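The grasp planner finally has a replay mode, and I am so happy about it

I've wanted this since June. Our planner, Trendosach, used to throw away every candidate grasp except the winner, so when the arm did something odd we were left guessing. Now it saves the whole ranked list with the depth cloud and the joint state, and I can scrub back through any cycle on my laptop!

Sunita Saxena wrote the storage part and I did the viewer. A full cycle takes 31 ms to write, and we keep up to 400 candidates. The first evening I stayed until way too late just clicking through old picks (sorry, Adelino, I did say I'd be home by seven). 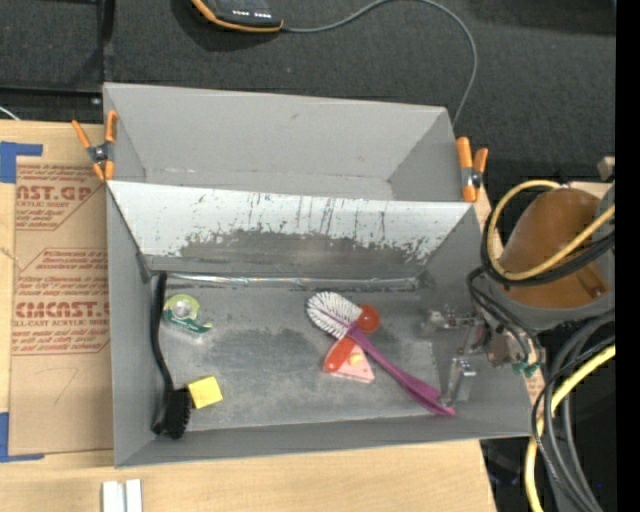 The scoring bug I found first was a silly one: we were rating each grasp against the nearest object and ignoring whatever lay under it. That's fine for a brush by itself against the wall. It's no good for a pile like the one on the right, with the purple-handled dish brush lying across a red-orange thing and a pink piece under both. Cycle 342 shows it beautifully, with the top candidate closing on two objects at once. I've added an overlap penalty, and next I want to try the same trick on the wall clearance check, which still treats the divider as a flat vertical plane.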